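Ticket 3245: Mixed items left in gray bin, second bin looks empty
Opened by: Elli Savolainen
Location: Posorgate, sorting room
Status: Open
July 2020

2 comments
0 shares

Problem: The returns from Kiltetti are supposed to be split between the two gray bins before they go on the shelves. Everything went into the front bin again. The baby bottle ended up in with the long orange piece and the rest, and the label sheet only has a line for one kind of item per bin.

Tried so far: Checked the intake list against the delivery note from Uvari. The bottle is on the list as item 734. The orange piece has no number that I can find. I printed the list a second time in case a page had dropped out, and it came out the same.

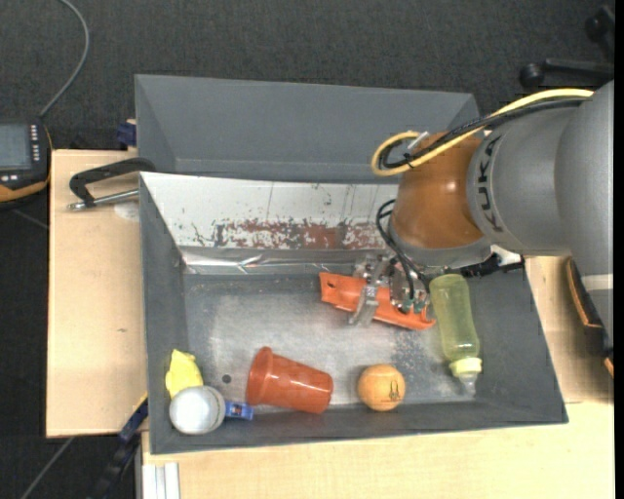

I also asked whether the bin size was the trouble. It isn't. The bins fit one behind the other, the front one on the wood work surface, and there is room in the back one. I think people stop at the first bin they reach.

Comment, Orvokki Pesonen:
Item 845 on the Uvari note says "plastic part, long" with no color given. Could be your orange one. Please measure it before you write the number on anything, as Stelmakh sends a part with a very similar entry. Baby items go in the back bin from now on. I will change the label sheet so it has more than one line.

Comment, Elli Savolainen:
Will measure it. The new sheet hasn't come through on the shared folder yet, so I am writing the bottle in by hand under 734. Leaving the ticket open until the orange piece has a number. Can you also send the old Stelmakh list? Mine stops at page four.

Share
Like (2)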